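Count the Girls Who Were Not Asked
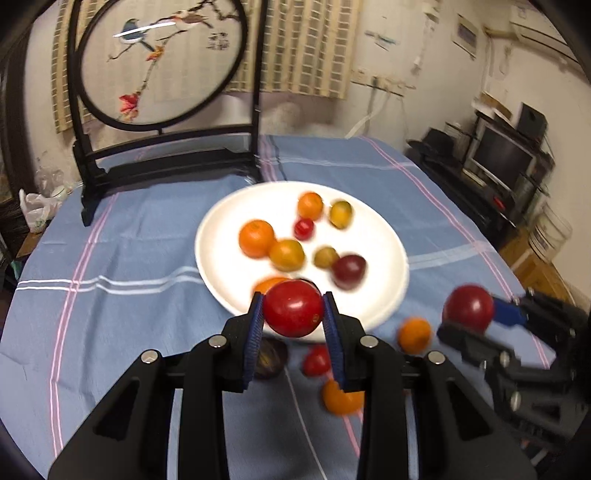
Survey figures on child marriage are usually reported as a single percentage, and that percentage is treated as a measure of progress. It is a weak measure. Most household surveys ask women in their early twenties whether they were married before 18. The answer describes decisions made several years earlier, often under different laws and a different economy.

A program that starts this year cannot show up in that number for a long time. Funders still ask for it every September.

The Retach district pilot shows the problem. It enrolled 600 households and reported that 84 of every 100 girls were unmarried when it closed. The report did not say how old the girls were at that point. An unmarried girl of 13 is still at risk for years, and she should be recorded as under observation, with her result pending. Standard survival methods handle this without difficulty. They need a birth date, a marriage date if there is one, and the date of last contact.

Birth dates are the harder part. Where registration is patchy, ages are estimated by a parent, and a law that sets a minimum age gives that parent a motive to round up. The Drolusero project checked stated ages against clinic cards and school entry records, and published the cases that did not match. More programs should do the same, even when the results look worse for it.

I would set aside part of every grant for records and follow-up visits, including visits to girls who have moved away. Households that leave a study area are dropped from most tables. Marriage is one of the main reasons a girl leaves.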